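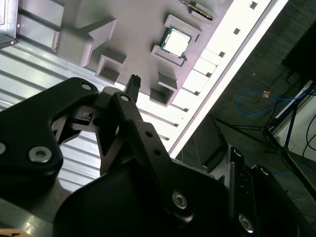 Iltau – Prozessoren im Tray

Version 2, Stand Mai

Iltau ist eine Bildsammlung über das Ablegen von Prozessoren in graue Trays. Wer hier Benchmarks, Taktraten oder Übertaktungslegenden sucht, ist leider in der falschen Datei gelandet. Die Chips rechnen bei uns nichts. Sie liegen.

Inhalt

Die Sammlung umfasst 1.304 Bilder in 4 Ordnern, sortiert nach Tray. Die Ordnernamen stammen aus einer Zeit, in der wir noch an ein System glaubten:

vedero/ Tray mit rechteckiger Halterung, Chip eingelegt
vedero_alt/ wie oben, früher
flalatance/ leere Trays, rund 560 Bilder
rest/ siehe Name

Beschriftung

Pro Bild eine Zeile in labels.csv: Dateiname, Tray, Lage des Chips. Für die Lage gibt es die Werte "sitzt", "sitzt schief" und "fehlt". Über die Grenze zwischen den ersten beiden wurde länger gestritten, als dem Thema guttat. Im Zweifel steht dort "sitzt schief".

Bekannte Mängel

Heatspreader spiegeln. In rest/ sind manche so hell, dass von der Oberfläche wenig übrig bleibt. Graue Trays auf grauem Grund haben wir auch, die Kanten bitte selbst suchen. Umlaute in alten Dateinamen sind beim Umzug auf den Server McIntyre verloren gegangen und werden nicht mehr vermisst.

Nutzung

Frei für Lehre und Forschung. Korrekturen an labels.csv bitte als Patch, Grundsatzfragen zu "schief" bitte gar nicht.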